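Ticket 300 – Arm does not stop on cable contact during bin work
Site: Bemov demo floor. Opened by: Jotico support. Status: pending customer

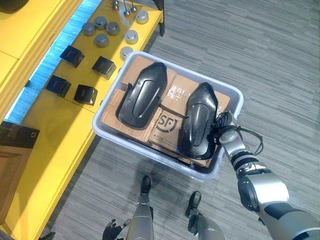
The site rule for bin work has two parts: the contact force limit must be active before the hand crosses the rim, and no loose cable may be within reach of the fingers. The customer reports that the limit is set but the arm keeps pushing when it meets something soft. Cable is the worst case. With the right gripper against the edge of a black shell and its fingers in among the loops of thin cable, the load on the wrist can stay well under the threshold while the cable is already caught.

26/02/2023 – Log received, 48 hours of data. Limit active in all runs. No stop events recorded for the right arm.

Update 2 – Threshold was still at the value set in August for rigid parts. Asked site to lower it and repeat with a test cord. Result: stops on the shell edge, still no stop on the cord in some 7 runs.

Update 3 – Confirmed as expected behavior. The force limit does not detect snagging and must not be used as the only safeguard. Advice sent to site:

Tie or remove cables before an item goes in the bin. Nothing should hang over the rim.
Keep the lower threshold for mixed loads.
If the fingers are in a cable, use hold, then open the hand by manual command. Do not retract – the arm will pull the cable with it.

Update 4 – Site asks if the Estetix finger covers would help. Not tested by us. Question passed to Vlček.

Waiting on: revised site rule from Bemov, with the cable check listed as a start condition.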